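Hand-held gripper build, shared workshop
Progress report to the Grindley fund, second period
Prepared for the November review

Work in this period covered the gripper body, the marker mounts and the first table sessions with food items. The body design is now fixed at revision 4. Printing and assembly stay with us at the Brenau workshop; the finger blanks come from Warraich.

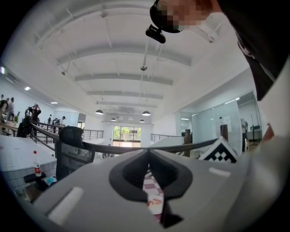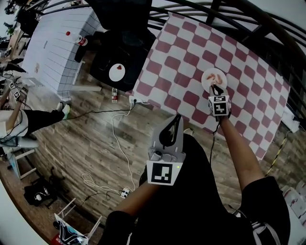

Checkered cloth in use at both viewpoints.

After reading the draft of this report, Uveo replied that the session count looked healthy but said little about whether the recordings could be used, and asked that rejected sessions be listed separately from now on. They also wanted to know if the marker mounts had been checked for play after each session or only at the start of the day. We accept the first point and have changed the log. On the second, the mounts were checked at the start of the day only. They are now checked after every session as well.

Sessions. We logged 485 recordings in the period, of which 40 were rejected. Most rejections came from lost marker tracking when the wrist turned too far from the camera. A smaller group came from cable snags at the forearm — a longer lead and a second clip have reduced these, though the clip adds setup time.

Hardware. The earlier body flexed at the trigger pivot under a firm squeeze, and the finger gap reading drifted with it. Revision 4 has a thicker wall at the pivot and a longer pin. Drift is now within the limit we set in the first report. The fingers still slip on small, smooth food items when gripped near the tip. Two pad materials are on order.

Software. Time alignment between the head camera and the gripper camera runs without manual correction on short recordings. On long ones the offset grows and has to be fixed by hand. The cause is not known.

Budget. Spending is on plan except for filament, which ran over after 3 failed body prints. The overrun was covered from the tools line. No extra funds are requested.

Next period: pad tests, a marker mount with a locking screw, and a repeat of the table sessions with the new pads. Replay on the bench arm is moved back until the alignment fault is found.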